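How to oil and look after a wooden board

Posted Nov 15, 2020

A wooden board will last for years if it gets a little oil now and again. Left alone it dries out, the grain lifts and small cracks start at the ends. The same method works for chopping boards, bread boards and the flat boards people use for crafts or children's play.

What you need

Food-safe mineral oil, or a board oil sold for kitchens
Fine sandpaper, 240 grit
Two lint-free cloths (an old cotton T-shirt is fine)
Washing-up liquid and a soft brush
Old newspaper

Don't use olive or sunflower oil. They go off in the wood and leave a sour smell that is hard to shift. Linseed oil is all right for a board that will never touch food, but it takes far longer to dry, and cloths soaked in it can catch fire by themselves. Lay them out flat outdoors to dry before you throw them away.

Step 1. Clean the board

Wash both sides with warm water and a drop of washing-up liquid. Work along the grain with the brush. Rinse quickly and don't leave the board in the sink, as soaking is the main cause of warping. For stains, rub with half a lemon and coarse salt, wait a few minutes and rinse again.

Stand the board on its edge to dry overnight. Keep it away from radiators.

Step 2. Check the joins

Most larger boards are made from several planks glued edge to edge. Run a fingernail along each seam. If it catches in a gap, the glue has started to give and the board needs re-gluing and clamping before you oil it. Glue won't hold on oiled wood.

Knots and dark streaks are part of the timber and need no treatment. On pale woods they will look stronger once the oil is on.

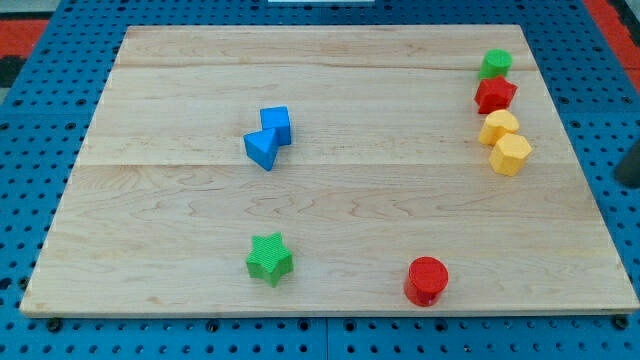
Step 3. Sand lightly

Washing raises the grain, so the surface may feel furry. Go over it with the sandpaper, always along the grain, pressing lightly. If there are deep knife marks, start with 100 grit and finish with the 240. Wipe off the dust with a barely damp cloth and let the board dry again.

Step 4. Put the oil on

Spread newspaper on the worktop. Pour a small pool of oil on the board and rub it in with a cloth, then do the edges and the other side. The end grain drinks more than the rest, so go back to it. Leave for 20 minutes, then wipe off anything still sitting on the surface.

A dry board will want 3 coats, with a night between each. A board that is oiled regularly needs only one.

How often?

Once a month for a board in daily use. One that mostly sits on a shelf can be done twice a year - I do mine in May and again before Christmas. If drops of water bead on the surface, it can wait. If they sink in and leave a dark patch, get the oil out.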